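Paper Cups Get Their Own Bin in Bretby Starting in March

BRETBY — If you have ever stood over the trash can at the end of a long morning, holding an empty coffee cup and wondering whether it could go somewhere better, the town has some good news for you. Starting in March, Bretby households will be able to drop off used paper cups at the Mersha Street recycling yard, right beside the glass and cardboard bins that so many of us already visit on our way to the grocery store.
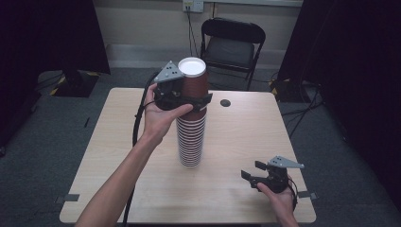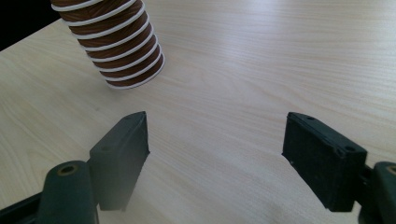

Brown paper cups with white rims.

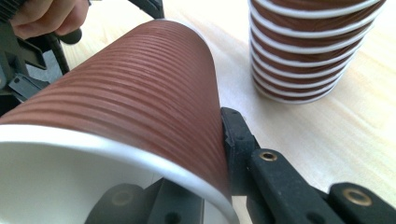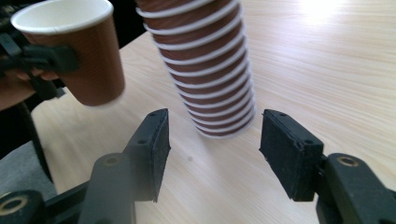 Do the lids have to come off first?

Lids and straws should be taken off at home and the cup given a quick rinse, and then it can go straight into the bin, with or without its sleeve.

The new service follows a trial at the Clitard Road library, where one bin by the front steps took in 819 cups in its first month, a good deal more than anyone on the town staff had expected (and that was with the reading room closed for painting part of the time!). The town has now set aside $2,000 for larger bins and for new signs, which will be printed in nice big letters after several library visitors said the old ones were hard to read.

Paper cups have long been a bit of a headache for recyclers. Most have a thin plastic lining that keeps the drink from soaking through, and the lining has to be separated from the paper before the fibers can be used again. Bretby's cups will be trucked to the Unum paper mill, 51 miles away, where the two are pulled apart in a big water tank and the paper goes on to become egg cartons and mailing tubes.

Foam cups and clear plastic cups will not be accepted. Cafes, churches and offices with larger amounts are asked to stack their cups and call the yard ahead of time so that there is room for them. The yard opens at 8 a.m., and the cup bin will be on the left just past the gate, next to the one for green glass.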